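Shared Laundry Room Safety Checklist, Nanholm Building

Completed in April. Items are marked OK, Fix or Watch, with a comment where needed. 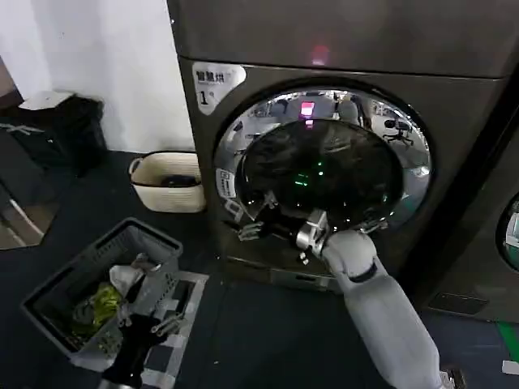
1. Floor and drains
Floor drain cover seated and level: OK
Standing water near the sink: Fix. Faucet drips when fully closed. Needs a new washer.
Non-slip mat at the entrance: Watch. One corner curls up. Tape it down for now and replace it if it lifts again.

2. Washers
Supply hoses, no bulges or cracks: OK
Shutoff valves turn by hand: Fix. The cold valve on the back wall is stiff.
Door seals clean: OK. Some lint in the lower fold, wiped out during the check.
Machines level: OK. Arker came out in the winter and leveled the one that used to walk on spin.

3. Dryers and venting
Lint screens in place and not torn: OK
Duct run to outside wall: Fix. Last cleaned before the Grirnport contract ended. Joint tape is peeling at the elbow.
Outside flap opens and closes freely: OK
Clearance behind dryers: Watch. Socks and a hanger were back there again.

4. Electrical
Outlets near sink trip on test: OK, both tested
Panel door closes and is labeled: Fix. Label for circuit 8 is unreadable.
Cords off the floor: OK

5. Fire and exit
Extinguisher gauge in the green, tag current: OK
Exit path at least 36 inches wide: Fix. Folding table was pushed into the path. Moved back, but it needs a floor mark.
Smoke alarm test: OK. Loud enough to hear in the hall with the door shut.

6. Supplies
Bleach stored apart from other cleaners: OK
Spill kit stocked: Watch. Down to 2 absorbent pads.

Open items go on work order 526. Recheck the faucet and duct joint within 20 days.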